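Household notes: booking cleaning and repair work through an app

Most platform bookings go wrong over scope, access or time. The notes below cover the household side of a job booked through Esia or Praltix, and they apply to most similar services.

Clear flat surfaces the evening before. Small items from dressers and bathroom shelves go into one tray, and the tray goes into a closed drawer. 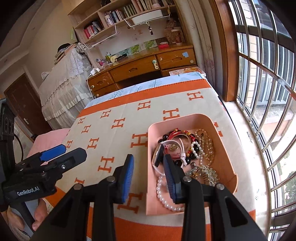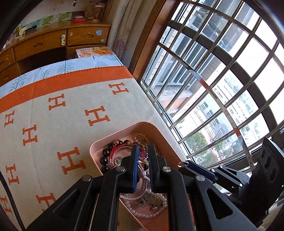
Jewelry in a pink tray.

Scope
Write the task list by room, in the order you want it done. Put the must-do items first, so that a short visit still covers them. "Clean kitchen" is too vague. "Degrease stove top, wipe cabinet fronts, mop floor" can be priced and checked. Ovens, refrigerators and inside windows are extras on both apps and have to be selected at booking.

Time
The clock on Praltix starts when the worker checks in at the address, so have the door code in the booking notes. A 10-minute wait at the gate is billed as work. On Esia the rate is per job, and the same wait comes out of the worker's own pay. Adjust the tip if the delay was yours.

Supplies
Check who provides what. If you supply the products, leave them in their original bottles with the labels readable. Never decant bleach or descaler. Empty the vacuum before the visit – a full bag costs suction and time on every floor.

Pay and fees
The booking total and the amount paid to the worker are separate figures. Esia shows both under Receipt, then Details. Praltix shows only the total; the worker can tell you the rest if asked. Cash tips carry no platform fee.

Damage
Both services cap claims at 2,000 dollars per visit. Report by message inside the app, with the booking number and the purchase price. Phone calls leave no record. Move anything worth more than 2,000 dollars to a locked room, or list it with your home insurer.

Repeat visits
Ask for the same worker by name if the app allows it. The second visit generally goes faster because the layout is known. Keep the task list from the first visit and change only the lines that differ.

Notes compiled by Igor Zalewska. Fee screens checked in March.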